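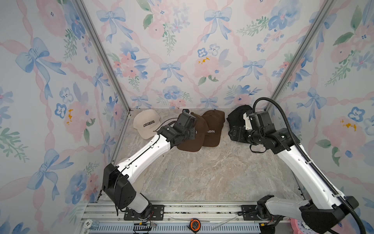 Baseball caps by the wall, with bows and roses on the wallpaper.

Call for participants: What do you wear on your head in summer?

The Stornwood Summer Diary is looking for 80 adults who live in the town of Ositz or in the villages near it and who spend a part of their day outdoors. We want to learn how people protect themselves from the sun in ordinary life, and when they forget to do it. The diary is kept from June until the end of August.

Ositz has 3,663 inhabitants, and many of them work in gardens, on building sites or at the market. Most advice on sun protection is written for people on a beach holiday. We would like to hear from the person who hangs the laundry at noon, or who waits for the bus at the bridge where there is no shade.

Who can take part

You can take part if you are 18 or older and you are outdoors for at least 2 hours on a usual day. It is not important if you wear a hat, a cap, a scarf or nothing. Please do not change your habits before the diary begins. We are happy to receive people of every age and every occupation, and we have until now too few men over 60 and too few people who work in the night and sleep in the day.

If you take a medicine that makes the skin sensitive to light, please tell it to Loubna Shehata before you register. She will speak with you by telephone and decide together with you.

What you will do

You receive a paper booklet with one page for each day. In the evening you write at what time you were outside, what you had on your head, and whether you used sun cream. It takes a few minutes. If you miss a day, leave the page empty and continue with the next one. Please do not fill it in later from memory.
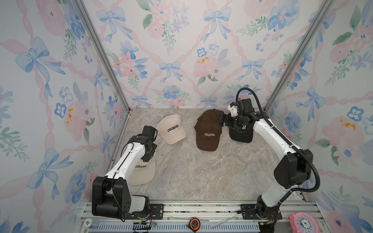 There are also 9 short telephone talks during the summer, always after 5 p.m. unless you ask for another hour. The talks are held by Kristóf Sárközi in English or Hungarian and by Marlene Wendt in English or German. They will ask about your week in general, for example about a long walk or a day of work in the field. With your permission we record the sound. You may refuse the recording and still take part.

In September we invite all participants to an afternoon in the hall at Stornwood, where Berenice Escobedo will present the first results. You may bring one guest. There will be coffee and plum cake, also a cake without nuts.

What you receive

Participants who return the booklet get a gift card for the garden store Skanuvden. The card is the same for everybody, also when some pages are empty. Bus tickets to Stornwood are paid back when you show them to us.

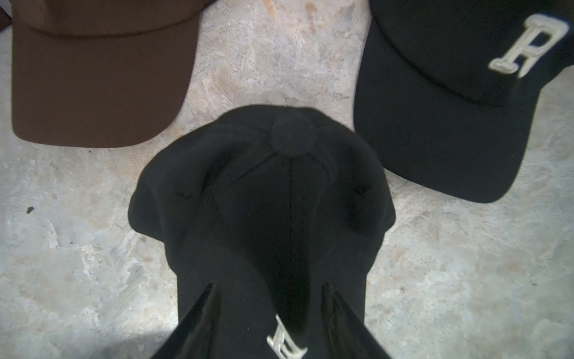 Your name is kept separate from your diary. In the report we use only your age group and the kind of work you do. You can leave the study on any day without giving a reason, and then we destroy your pages if you wish so.

How to register

Please write a letter or come to the office at Stornwood between 9 a.m. and noon. Tell us your name, your telephone number and the language you prefer for the talks. Registration is open until the middle of May. Ferenc Szénási answers all questions about the booklet, and he can send you one sample page before you decide.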